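May — starter notes, rye batch 3009

Fed the Plostow starter at 7 am, 44 g starter to 500 g water and the same of rye. Smelled sharp, kind of like nail polish. Too long on the counter again. Khrystyna Stetsiuk wants the Lombardi flour tried next, have one bag left.

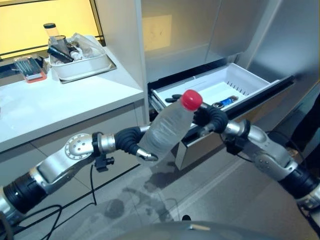 Dough was tight all morning. Added water twice and didnt write down how much, dumb. From now on water gets measured in a plain bottle marked on the side — a clear one with a red cap would do fine, easy to spot among the jars. Salt went in late.

Bulk rise slow. Cledo loaf domed by noon, Nakier loaf flat with a few holes on top. 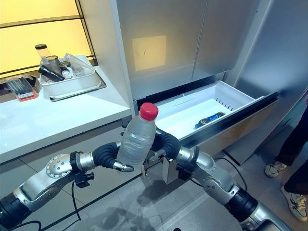 Water bottle held upright, drawer open.

Shaped both anyway. Nakier stuck to the cloth, lost some skin getting it off. More rice flour next time, and dont skimp on the edges.

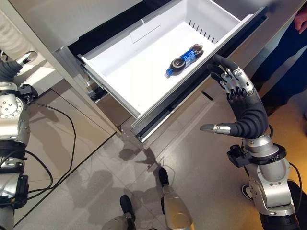
Then 12 minutes with steam, lid off, turned the heat down. Crust on Cledo good and dark. Nakier spread out and split down one side, crumb gummy near the bottom — cut it too soon prob. 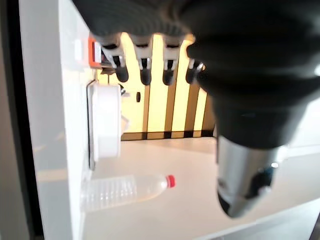

## Next batch

- feed the night before
- less water in Nakier
- ask Khrystyna where the othr scale went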